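January 3, 2023

First day back after the break. The heating in the lab had been off and the room took until lunch to get comfortable. Yasmine was already in when I got there, rereading the reviewers' comments with a highlighter, so I made tea and sat down with the other copy.

The main complaint is still the one from September. We say the arm finds small objects on shiny backgrounds better when it closes in by short steps and takes a new depth reading at each one. Reviewer 2 says we only showed this on matte gray foam and a single sheet of white acrylic, and that neither one is hard. I was annoyed when I first read it. Reading it again today I think it's a fair point. Foam gives a clean depth map from any height. The acrylic has glare but no pattern, so the glare is easy to mask out.

So the plan for January is to run the full set again on the marble sheet. Bogdan has been against the marble sheet from the start. He thinks it is bad on purpose and that nobody sorts beads on marble. My answer is that a sheet with brown streaks and a glossy finish has both of the problems we claim to handle, and if the method falls over on it I would like to know before we resubmit.

We agreed on the rules before touching anything, and I am writing them down so that we can't argue later. One object per trial. The object gets placed by hand by somebody who is not at the controls. The arm starts from the same home pose every time. It comes down in steps, stops, reads, corrects sideways, and goes down again. If the estimate moves more than the limit between two readings, it backs up one step and reads again. Two backups in a row counts as a failure, and so does touching the sheet anywhere except at the object. No changing the lights during a block of trials. No smoothing out the sheet during a block either, even if a corner lifts.

That last rule was Thitima's. She ran the December pilot and found out afterward that she had been pressing the sheet flat whenever she placed the object, which changed where the glare fell. Those trials are out now. She was a good sport about it, considering it was most of a week of work.

Setup went faster than I expected. Rania checked the calibration and got numbers close to the ones from before the break, so we left it alone. The gripper cable had a bit too much slack and I spent a while redoing it, then undid what I had done and put it back the way it was.

We began with the small amber-colored piece, the one in the Nirach folder that gave us the worst results in the pilot. It is close in color to the streaks in the marble, and it is round, so there is no edge for the detector to hold on to. 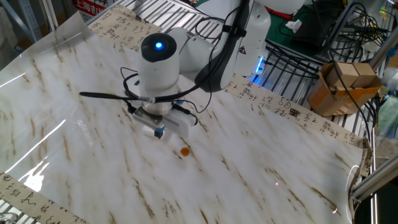 Gripper over the amber piece on the marble sheet, Nirach set.

The first block was poor. From the top height the detector kept choosing a patch of brown streak and scoring it higher than the real object. Under the old method, which takes one reading from the top and goes straight down, that is the end of it. The arm goes to the wrong place and closes on nothing. With the stepwise method it started toward the wrong place too, but by the second or third reading the streak had lost its score and the object had picked it up, and the arm moved over. It was slow. I timed a few and did not like the times. But it got there more often than I would have bet this morning.

The failures were nearly all of one kind. When the piece was close to one of the long glare lines, the depth reading jumped and the arm backed up, read again, jumped again, and quit. Rania thinks the limit is set too tight for a surface like this. I think the limit is doing what we asked it to do and the trouble is in the reading. We went back and forth on it for a while. In the end I wrote both explanations on the whiteboard and we left the limit alone, as it would be cheating to move it after seeing the results. If we want a looser limit we can run it as a separate condition and say so.

After lunch we did the same block with the one-reading method for comparison. It was worse, which is good for the paper, but I noticed I was pleased each time it missed, and that is a bad habit. I asked Thitima to do the scoring from the logs with the method names taken off. She said she would set it up tomorrow. It should have been that way from the beginning.

By the end of the day we had 113 trials logged across both methods. I haven't worked out the rates and I'm not going to until the scoring is blind. I have a feeling about them and that is all I have.

Hamdia called from the Benkirane group in the afternoon. She has our code running on their arm, and she sees the same backing up near reflections on a steel tray. That makes me lean toward my explanation over Rania's, though their limit was copied from ours, so it doesn't settle anything. She asked if we could send the Jikum recordings so she can replay the readings without an arm. I said yes and then couldn't find the second half of them. Bogdan thinks they are on the old drive. I looked in two places and gave up for tonight.

One thing to try when there's time. Right now each correction is sideways only, so the next reading comes from nearly the same angle and the glare line stays where it was. If the wrist tilted a few degrees between readings, the glare should move across the sheet and the object should stay put. Yasmine says the Kivau people did something like this for glass bottles and she will dig out the paper. It would mean another condition and another long block of trials, and I haven't said anything to Bogdan yet.

To do tomorrow: find the Jikum files, help Thitima strip the method names from the logs, answer the editor about the extension, order more cable ties. Rania wants the lights checked before the first block. I left a note on the bench asking people not to touch the sheet.

Home after eight. Ate leftover soup and read the reviews one more time, then put them in my bag so I would stop.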